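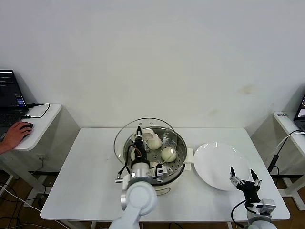
February 12, 2023
By Liv Halvorsen

Filed under: Diary, Home and Kitchen

Up before six. Rain on the skylight again and the bucket on the landing a third full. I emptied it and wrote to Ekkachai about the roof. He answered before breakfast, which I did not expect. He can get a man to look at it once the wind drops. The last quote, back in November, was 1,501 for the whole north side, and I said no. I will probably say yes this time.

Steamed buns for breakfast. I am still learning how long they need. Mayuree says to stop lifting the lid, and she is right, but I lift it anyway.

Walked to Bolletcombe by the lower path. The stile by the chapel has been mended with new wood. Met Mhairi Rankin coming the other way with the dog. She has decided to sell the car and wants to know if I would take the roof rack. I said I would think about it. We stood talking until my feet got cold. Her sister is moving in April, to a flat with no stairs.

At the post office the parcel to Faraji weighed more than I had guessed, and I took out one of the books and sent the rest. I kept the bird book. He has never opened a bird book that I know of.

Back by noon. Soup, then two hours at the desk on the translation. Got to page 240 of 258. The last chapter is all weather and boats and I keep having to look up words for ropes. There is one sentence I have now done five ways and I don't like any of them. Left it in brackets.

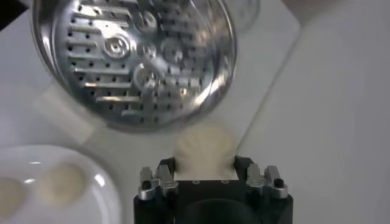 Nap, longer than planned. Woke up to the phone. It was Mayuree, about her mother, who is home from the hospital and complaining about the food, so she must be better. Mayuree will come for supper when her shifts change. She asked if I still had her blue dish. I do. I put it by the door so I won't forget it.

Read for an hour in the evening. The rain stopped by eight and the bucket was dry at ten. Need to buy stamps, lamp oil, and a new washer for the bathroom tap. Call Ekkachai back about the roof.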